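**Trorngate Handling Challenge** is a student project in robotics in which teams collect demonstrations of everyday tasks with hand-held grippers. It is run as an elective class over nine weeks and ends with a short competition in August. The class was set up by Bohumila Sýkora, a teacher of applied mechanics, and takes 24 students a year.

## Format

Students work in pairs at a shared table. Each person holds a gripper and uses it in place of the hand, so that every grasp is made with the gripper fingers. Pairs agree on a task, practice it, and then record it repeatedly. By the end of the course each pair is expected to turn in 400 usable recordings along with a written log.

Tasks are divided into two groups. The first covers rigid objects such as boxes and trays, which keep their shape when held. The second covers soft materials, mainly film, cloth and cord. Rigid objects are taught first, and students must pass a check on them before moving on.

## Equipment

The grippers are made by the students from a shared design known as the Milleo. The inner faces of the fingers carry rough pads, which improve hold on smooth surfaces. The pads fray with use and are treated as a wear part. Course rules let a pair decide when to change them, but the change has to be entered in the log. 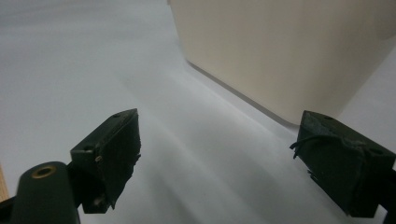
*Gripper fingers with frayed pads, next to a cream-colored box.*

An earlier design, the Unska, had a single moving finger. It was dropped after the second year of the class – students found it hard to keep objects centered.

## Soft materials

Film is generally considered the hardest material in the course. It curls, twists and folds around the fingers, and a strip pinched at one end can hang or stand in many different ways. Students are told to grip near the end of the strip and to move slowly.
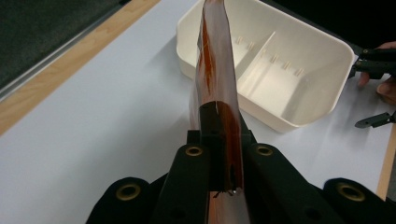

Scoring for film tasks is more lenient for this reason, and a pair may restart an attempt once without penalty. Work that involves two grippers at the same table is scored for the pair as a whole, with no separate mark for each student.

## Competition

The final event lasts one day. Pairs draw a rigid task and a soft task and have a fixed time for each. The winners receive the Procházka Cup, and their log is kept in the class library for later students to consult. Entries for the current year close on Mon 15 June.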